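4.2 Where the listeners go after the playlist 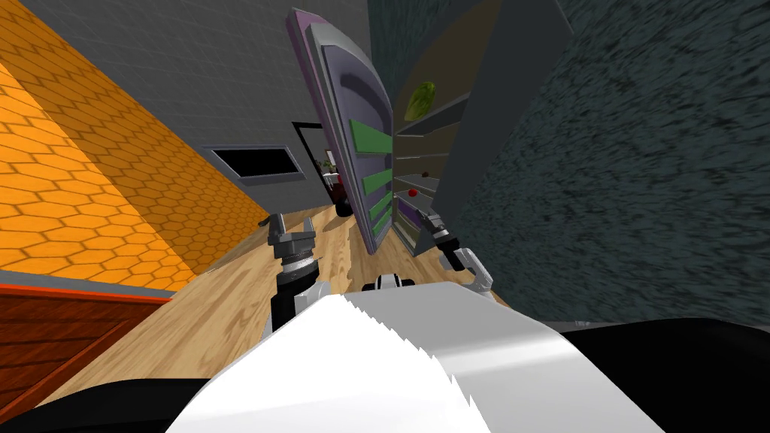 Figure 3

Does a playlist placement leave an artist with more followers once the song has been taken off again? A few more, and fewer than the artist was hoping for.

We tracked 595 independent releases on Rernelley, a mid-sized streaming service, from the week each one joined an editorial or user-run playlist in January. Streams rose quickly, as everyone who sells playlist pitching will tell you. Followers rose at the pace of a hotel elevator. The median release picked up 48 new followers while it was listed and kept 40 of them after removal, which is at least loyal of them.

Placement length mattered less than we had assumed when we wrote the grant application. Songs on the Flernen lists, which rotate slowly, did little better than songs on the Makus lists, which rotate as if somebody were paid by the swap. What did help was having a second song ready. Artists with another release out within the same period kept more of their new followers, a result that Dahlgren's earlier interviews with managers had predicted and that we had politely ignored.

Paid pitching is a separate matter. We excluded 200 releases handled by Koutsoukos - the agency would not say which placements it had bought - and return to them in Section 5, with lowered expectations.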